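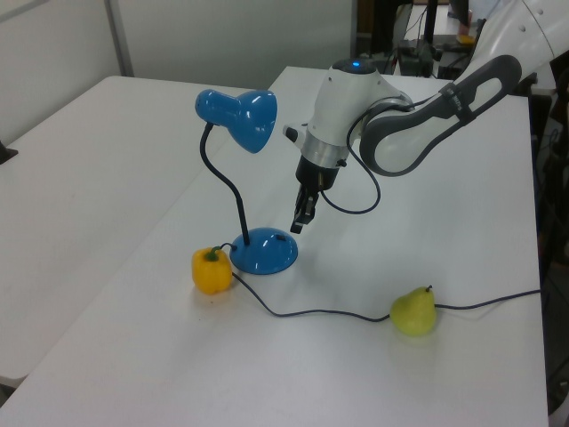
Brelgate Object Loan Collection
Gallery: Household Objects and Table Settings

The Brelgate Object Loan Collection lends everyday objects to schools, drawing classes and adult learning groups in Staletow and the surrounding district. The collection is kept in the Wang Room on the ground floor and holds 1544 catalogued items, of which 1496 are available for loan. The remainder may be consulted by appointment.

This gallery presents a selection from the household section. Each entry gives the name of the object or group, a short note on its use in class and, where needed, a condition of loan. Fresh fruit and vegetables do not form part of the catalogue and are supplied by the borrowing group.

Page updated September 21, 2020.

Lighting

Blue desk lamp, with yellow pepper and pear
A desk lamp with a glossy blue cone-shaped shade, a black flexible neck and a rounded base in the same blue. The pepper stands beside the base and the pear lies further forward on the white table. The setting is recommended for beginners, who may compare surfaces of quite different kinds.

Desk lamps: the power cord
Cords may be left in view and drawn as part of the setting. A black cord on a white table gives a clear wavy line and helps learners to judge depth. Cords must not cross a walkway.

Clip lamp, cream
Suitable for side lighting. The clip fits shelves and table edges up to the thickness of a standard school desk. Please place a cloth between the clip and any painted surface.

Bedside lamp with pleated shade
The shade is of thin fabric and must be carried by the base only. Borrowers are asked to return it in the tall box, with the packing ring in place.

Brass candlestick, single
Lent without candles. The surface has been left unpolished at the request of teaching staff, who prefer the softer reflection. It should not be cleaned by borrowers.

Hand lantern, green
A painted metal lantern with a hinged door. The door catch is stiff and should be opened by an adult. The paint has chipped at the handle, and this damage is recorded.

Kitchen and table

Enamel jug, white with blue rim
Among the most frequently requested objects in the collection. Early booking is advised for the autumn term. The jug may hold water for the length of a class but must be emptied and dried before packing.

Mixing bowl, stoneware
Heavy for its size. The bowl is lent in its own crate and should be lifted with both hands. It combines well with eggs, onions or folded cloth.

Colander, metal
Of particular value for the study of cast shadow. A lamp placed low and to one side will throw the pattern of holes across the table. The third foot has been repaired and the colander stands level.

Set of wooden spoons
Lent as a set and to be returned as a set. The spoons are no longer suitable for use with food.

Tin tea caddy
The lid is a close fit and should be eased from both sides. The lettering has worn away on the front panel, and the back is commonly used for drawing.

Teapot, brown glaze
A plain teapot with a round body. The lid is not attached and must be wrapped separately. A small chip on the inside of the spout was present when the teapot entered the collection.

Glass tumblers, plain
Offered for work on transparency. A dark background is advised. Breakages should be reported on the return slip, and borrowers should on no account return broken glass in the crate.

Blue and white plate
Entered in the Vura catalogue under number 1213. The plate has a firing mark on the underside. A stand is supplied and should be used whenever the plate is displayed upright.

Bread board and knife
The knife is held back for adult groups. Schools receive the board only, together with a blunt table knife of similar length.

Weighing scales, kitchen pattern
The pan lifts off and is packed beneath the body of the scales. The weights are lent in a lined box. The scales are not accurate and should not be used for lessons in measurement.

Desk and study

Inkwell and tray
The inkwell is dry and must remain so. Dark residue on the inside of the glass will not come off on the hands in normal use.

Portable typewriter
A visit to the Wang Room is required before the first loan, so that the borrower may be shown how to secure the carriage for transport. The ribbon has been removed.

Alarm clock, twin bell
The clock runs for a short time after winding. Classes working on a still life over more than one session may prefer to leave it stopped and to note the position of the hands.

Reading glasses in case
A small object which rewards close attention. The lenses are plain. Please do not allow learners to wear the glasses.

Stack of cloth-bound books
The titles have been chosen for the colour of their bindings. The books may be opened. Pages must not be marked, and sticky notes are not permitted.

Telephone, rotary dial
The dial may be turned freely. The cord of the handset has become slack and may be arranged in a loop or allowed to hang over the table edge.

Fresh produce and loan objects

The following notes were prepared for groups that wish to combine fresh produce with objects from the collection. They draw on arrangements that have been used in Staletow classes over several years.

Peppers
A yellow, red or green pepper offers folds, a waxy skin and strong highlights. Learners who find the form difficult may begin with the outline and the stem and add the highlights last. Peppers keep their shape for several days if stored in a cool place between sessions.

Pears
Pears stand or lie with equal success. A pale pear on a white table asks for careful work in light tones and is therefore better suited to a second or third lesson. The stem should be left on.

Apples and lemons
Both may be cut during the session, but a board must be placed beneath them. Juice will dull a painted surface and should be wiped away at once.

Onions and garlic
Loose skins should be cleared before objects are packed. Fragments of skin have been found in crates and tend to attract insects.

Cabbage
Recommended for large sheets and charcoal. The outer leaves will begin to curl under a warm lamp, and this should be allowed for when the session is planned.

Tables and backgrounds

White tabletops
A smooth pale surface reflects light upwards and shows the colour of each object plainly. A slight gloss will also give a faint reflection beneath fruit and ceramics. When two tables are placed together, the seam between them may be used as a guide to perspective.

Grey cloth
The standard background cloth is supplied with every loan of more than three objects. It should be returned folded. Ironing is carried out by the collection.

Patterned cloths
Checked and striped cloths may be requested on the booking form. A check is helpful when teaching the drawing of flat surfaces, as the squares can be seen to narrow with distance.

Folding screen, low
The screen shields a table setting from window light. It is lent to groups within Staletow only, owing to its size.

Arranging a setting

Groups new to the collection are advised to begin with one tall object and two small ones. The tall object need not stand in the middle. Small objects may be set at different distances from the front of the table, so that learners have some depth to record. Where a lamp forms part of the setting, the angle of the shade should be agreed before drawing begins and left unchanged until the class has finished.

Lamps from the collection may be drawn either lit or unlit. If a lamp is to be lit, a second source of light should be provided in the room so that learners can see their paper. Shades may become warm, and fruit should be kept at a sensible distance from the bulb.

A record photograph taken at the end of the first session will help the group to rebuild the same setting on a later date. Chalk marks may be made on the group's own tables. Adhesive tape should not be applied to any loan object.

Loan conditions in brief

Loans are made for two weeks and may be renewed once. Objects are collected from the Wang Room and returned to the same place. Delivery can be arranged for schools within the district on payment of a small charge.

Electrical items are inspected before each loan. A borrower who notices damage to a plug, switch or cord should stop using the item and inform the collection without delay. Borrowers should not attempt repairs.

All objects should be wrapped in the materials provided and placed in the crate in which they were issued. The packing sheet inside the lid shows the position of each piece.

Over 1122 items in the collection may now be viewed in the Vura catalogue, which can be searched by name, colour and material. Entries are added as photography is completed. Requests for objects that do not yet appear in the catalogue may be made in writing.

Use of gallery pictures

Pictures in this gallery may be printed for classroom use without charge. Permission is required for publication, and the credit line should read: Brelgate Object Loan Collection, Staletow.

Further galleries
Toys and Games
Tools and Garden Objects
Textiles and Sewing
Natural Forms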